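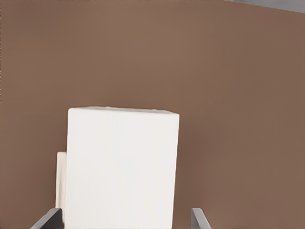

Upholstery foam is sold by thickness, by density and by firmness, and most people who come home with the wrong piece have paid attention to only the first of these. Density is how much a given volume weighs, and it tells you how long the foam will last. Firmness is how hard it pushes back when you sit on it. A soft foam can be dense and a hard foam can be light, so ask for both numbers. New foam is often a clean off-white, like the block against the brown background, and it will yellow in daylight whatever grade you buy. A bumpy line along a top edge doesn't matter under a cover, but nearly straight sides do, and it pays to check those before you leave the store.

Measuring

Measure the old cover, not the old foam. Foam that has been sat on for years has shrunk at the front and spread at the sides, and if you copy it you will copy the sag. Turn the cover inside out and measure seam to seam across the width and the depth. For thickness, measure the side strip between the two rows of piping.

Add half an inch to the width and half an inch to the depth for a seat cushion. For back cushions use the cover size with nothing added. Long window seats can take a full inch extra on the length.

If the cushion has rounded corners or is cut around an arm, make a paper template. Brown wrapping paper works well. Lay the paper on the seat itself, crease it along the edges, cut it out and try it before you go near the foam. Write TOP on it.

Marking

Use a felt-tip marker. Ballpoint drags and tears the surface. Mark both faces of the block if it is thicker than 3 inches, and join the two outlines down the sides with a square so you can tell whether the blade is wandering.

Don't mark with chalk. It gets into the foam and comes through pale fabric later on.

Cutting

An electric carving knife is the best tool most homes already have. Hold it straight up and down, let it run, and feed it slowly along the line. Pushing bends the blades, and the bottom of the cut ends up somewhere other than the top. I use an old Dukstead knife with a chipped handle, kept in the garage so it doesn't go back to the kitchen.

For foam up to 2 inches thick, a long snap-off utility blade will do. Extend it fully, put in a new blade and make several light passes. Lay a metal ruler along the line and press down on it so the foam is squeezed flat under the edge.

A serrated bread knife works but leaves a ragged face. Scissors are only good for thin sheet and batting.

Let the foam hang over the edge of the table by a few inches where you are cutting, or set it on two boards with a gap between them. Keep the cord behind you. Vacuum the crumbs up before you glue anything.

Save the larger offcuts. They make good kneeling pads, and the narrow ones will fill the gap behind a bed.

Gluing

Two pieces can be joined to make a thicker or longer cushion. Use a spray adhesive labeled for foam. Ordinary white glue dries hard and you will feel it as a ridge. I have used the Dredia spray and the Bitton one and could not tell the difference after a year, so buy whichever is cheaper.

Spray both faces, wait until they are tacky, and bring them together starting at one end. You get one try. Open a window, or do it outside on a still day. Keep it well away from pilot lights and heaters.

If a cushion needs a join, put it toward the back or across the middle of the length, never along the front edge where knees bend over it.

Wrapping

A layer of polyester batting makes the cushion look fuller and lets the cover slide on. Wrap it over the top, around the front and under the bottom, and leave the back bare. Tack it with a light spray every foot or so. Trim the sides so the edges meet without overlapping.

Getting the cover on

Put the foam in a thin plastic bag, such as a dry cleaner's bag, fold it in half like a taco and push it into the cover front edge first. Let it open, work the corners in with your hand, then pull the bag out from the zipper end. If there is batting on the foam, go slowly at the corners or it will bunch.

Zippers that stick can be rubbed with a candle stub.

Cost and care

The last set I did was a bench seat and two chair pads. The foam came to $19 more than I had planned, all of it because I went up a grade in density. I would do it again for a seat used daily. For a spare room the light grade is fine.

Turn loose cushions over once a month and swap them left to right. Wash the covers, never the foam. If something spills through, blot it with a dry towel, stand the foam on its edge somewhere airy out of the sun, and leave it until the middle is dry as well as the outside. A thick piece can take two days.

Store spare foam flat with nothing on top of it. A fold left in over the winter will still be there in spring.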